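Saadet Toprak on Feltport, long takes and the walkout she didn't see

August 26, 2018 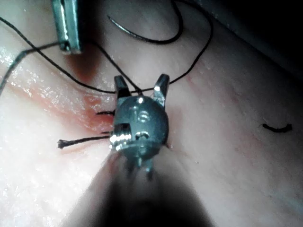
I'd been told to ask for the back table, and I was early, so I'd already eaten most of the bread when Saadet Toprak came in with a wet umbrella and a carrier bag full of programmes. She'd flown in the night before and her film had been shown that morning, the one everyone at the Feltport festival was arguing about in the coffee queue. I had been in the room for it. I told her so straight away, because I think it's rude to let a director wonder.

"And did you stay?" she said.

I did! All 129 minutes of Seteo, including the eight-minute shot of the ferry not leaving, which is where the people in front of me picked up their coats.

"I didn't see them go," she said. "I was outside eating a pasty. I can't sit in there any more, I start re-cutting it in my head. My producer told me afterwards. She said thirty people, then she said maybe fewer, then she said a lot of them came back, so perhaps they just needed the toilet."

The festival's own newsletter had it down as a "mass walkout" by lunchtime, and by the time I sat down with her someone had posted a clip of a half-empty row with angry music over it. I asked if that sort of thing bothered her.

"It bothers my mother. She rang me. She has never once asked what the film is about, but she wanted to know who left." She laughed at that and took the last of the bread, which was fair enough.

For anyone who hasn't been following it, Seteo is her second feature. It's set over one June on an island with a single shop, and it follows two sisters who are waiting for a buyer to come and look at their father's house. He keeps not coming. There's a bit of a ghost story in it as well, if you want there to be, and a very funny goat. The older sister is played by a woman who had never acted before and was working in the shop when they came to look for locations.

"She sold me batteries," Toprak said. "She was so rude to me. I went back the next day for more batteries that I didn't need, and she was rude again in a different way, and I thought, well, that's range."

The younger sister is the one you'll have seen on the posters, and the one the gossip pages have been chasing all week over a dress. I said I wasn't going to ask about the dress. Toprak told me anyway. It had belonged to the wardrobe department, it was the actual costume from the last scene, and it still had mud round the hem because they'd only made one and never got round to cleaning it. Some people took this as a protest. One site decided it was a message to the jury.

"It was late, her suitcase was in another country. She wore what was in the van. I'd love it to be a message. What would it say? Please find my suitcase?"

I wanted to know about Barnau, because her first film was shot there and hardly anyone has managed to see it. It played two festivals, got a small cinema release at home and then sort of sank. She was cheerful on the subject, more than I would have been.

"We had 200 people at the first screening and I knew most of them. My cousins came twice. After that it was very quiet. But I learned how to make a film by making that one, and I learned what I didn't want. In Barnau I cut every time I was nervous. You can feel it, every cut is me being frightened that you're bored."

So the long takes are a kind of cure?

"A bit, yes. I made a rule that I had to count to thirty before I said cut, and the camera operator would see my lips moving and keep going longer to annoy me. The ferry one is his fault, really. I'd given up and gone to sit down."

We got on to money for a while, and she asked me to leave most of that out. What I can say is that Seteo ran out of it halfway through, and that they stopped filming for a winter while she taught evening classes and the goat was looked after by the shop. When they came back the goat had doubled in size. There's a scene about two-thirds of the way in where it comes round the corner of the house, enormous, with no explanation, and my row howled. I'd assumed it was deliberate.

"You can print that it was deliberate," she said.

Her next one is called Đàm, and she's already written it twice. She was cagey about the plot, only saying it takes place almost entirely in a kitchen and that it has more talking in it than the first two put together. She's been reading plays to get ready for it, and going to see them too, usually on her own and usually in the cheap seats where she can hear what people are muttering. She wants the woman from the shop back for it. The woman from the shop has said she'll think about it, and that the catering had better improve.

I asked what she made of the other films at Feltport, and she got the carrier bag out and went through the programmes, all scribbled on. She'd liked a documentary about a brass band and hated something that she made me swear not to name (I also hated it). She'd cried at a cartoon. She had tickets for two more that evening and was hoping to slip out of a drinks reception to use them.

"Will you walk out of the party?" I said.

"I'll go to the toilet," she said, "and we'll see what they write."

The prizes are given out on the last night. She's booked on an early flight home before then and hadn't decided whether to change it, as the fee for moving it was more than she'd paid for the seat. Seteo has one more screening in the small hall, with a question session afterwards that she's promised to turn up for.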